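Home | News | Members | Events | Archive | Join

Open house at Zurau: we came for the robots

Four of us from the newsletter made the trip to the Zurau workshop in April, having been promised the future of housework. The future of housework starts at 10 a.m. and there is a sign-in sheet.

Teodora Softić runs the home tasks group there, and she gave the tour at a brisk walk. Visitors who expected a butler on wheels were steered first to a bench of hand-held grippers. A person holds one in each hand and does a chore the slow way, and the recordings are what the robot learns from later. The project is called Skarkano. Its current subject is the bathroom.

"Kitchens get all the attention," Softić told us, in the tone of someone who has asked for a kitchen.

The group wants 500 recordings of small bathroom jobs before summer and had 210 on the morning we came. Aled Bowen from our group asked whether he could add one. He was handed the grippers, given a short safety talk, and took two minutes to pick up a toilet roll, which he then dropped. He was thanked warmly. His effort was not saved.

The regular operators make it look easy, though they do it bent over, in a small white room, with a lot of plastic between them and the paper. 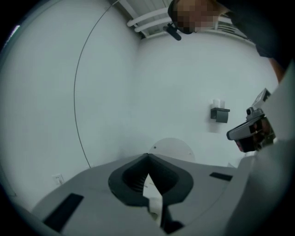 Photo: Mirsad Vlachou / Zurau

The view from a gripper takes some getting used to. Walls bend, and the toilet paper holder looks a good deal farther off than Bowen swears it was.

The arm itself was shown after coffee. It did one job nicely and then needed a rest, which several of our older members found relatable. Sherif Benjelloun is collecting names for a second visit in the fall; catch him at the next meeting. Bring flat shoes and low expectations of the parking.

3 comments | 11 shares

Contact the editors | Back to top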